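**Ticket 844: desk organiser won't sit flat, wobbles when I put things in it**

Opened by: Poppy Pilkington
Status: open, waiting on Hollis
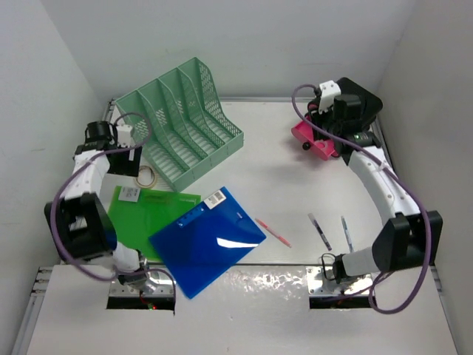

Right, so it's the mint-green one with the four slanted compartments, and it rocks. Not madly, but every time I drop a folder in the end slot it tips a bit and then knocks back, and by lunchtime I want to throw it out of the window!

What I've tried so far:

- Moved it to a different bit of the table. Still rocks.
- Emptied it completely and pressed on each corner. The back left one lifts by nearly 2 mm (I slid a bit of card under to check).
- Turned it round the other way. The lift came round with it, so I'm blaming the organiser and leaving the table alone.
- Warm water for ten minutes, then 55 minutes under a pile of heavy books. Better for an afternoon, then back to its old self.

**Reply from Cyril Furnival, 10.40**
Had the same with one from the Boltby order. Stick-on felt pads, one on the bad corner, two layers if it needs it. There's a bag in the Hollis cupboard, second shelf.

**Poppy, 14.15**
Found the bag (thank you!) but it only had the big round ones in, and they poke out past the edge and look daft. Cut one down with scissors and it's much steadier with paper in. Still a tiny knock when it's empty. Could someone order the small pads, please? Yvonne Bunting wants some for her letter tray as well, so maybe get two packs.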